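4.2 What people do with a flat mop

I'll admit I went into this part of the study thinking mopping would be the boring bit. We had sweeping, we had wiping down counters, and mopping was on the list mostly to round things out. Then I sat down with the 273 floor sessions and lost most of April to them, and I don't regret it (much!).

The first thing I wanted to know was where people start. Every cleaning manual I've ever picked up tells you to begin at the far wall and back your way toward the exit, so you don't walk on what you just cleaned. Our participants had all read a one-page version of that advice before they began. Even so, only 28 of the sessions followed it from beginning to end. Most people started wherever they happened to be standing when they picked up the mop, cleaned a patch in front of their feet, and then went looking for the edges. I coded the starting spot as "near," "middle" or "far," and "near" won by a mile.

The second thing was the stroke itself. I'd expected the figure-eight, the one janitors learn, where the head never leaves the floor and always leads with the same edge. What I got was a lot of plain push and pull, with the figure-eight showing up only once people had some open floor to work with. Put them next to a wall and they went right back to short, straight pushes. I went through 1136 separate strokes by hand to be sure of that, and yes, my wrist has opinions about it. 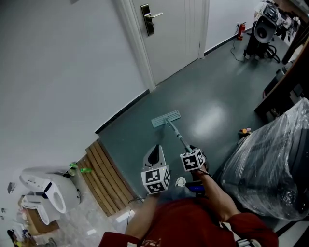
Figure 3. Flat mop on a smooth, glossy floor, with baseboard and closed door beyond.

Baseboards deserve their own paragraph, so they're getting one. A flat head ought to be great along a wall, since you can lay the long side right up against it and just walk. Hardly anyone did. They came at the wall at an angle, touched it with a corner, pulled back, and came at it again a little farther along, which leaves a row of small triangles that never get covered. The rectangular head and the slanted handle in Figure 3 give a fair idea of the geometry I'm talking about: with the handle leaning off to one side like that, getting the head square to a baseboard means either turning it at the joint or moving your feet, and people really don't like moving their feet. I started calling these leftovers "teeth" in my notes and the name stuck, so you'll see it in the tables.

Gloss matters too, more than I'd guessed. On the shiny floors people used the reflections as a guide, tipping their heads to catch the light and going back over whatever looked dull. On the matte floors at the Schmieder site they had nothing like that to go by, and they either did everything twice or called it done early. I can't say which floor ended up cleaner, because we didn't measure dirt, and I wish we had. What I can say is that return passes were aimed on glossy floors and kind of scattered on matte ones.

One loose end. The coding sheet we borrowed from the Altura pilot has no box for doorways, so I scored them as ordinary wall. Looking back, that was a mistake. People slow down at a door and fuss over the threshold in a way they never do along a plain wall, and those strokes are now mixed in with the rest. Section 4.3 treats them separately for the sweeping sessions, where I'd learned my lesson.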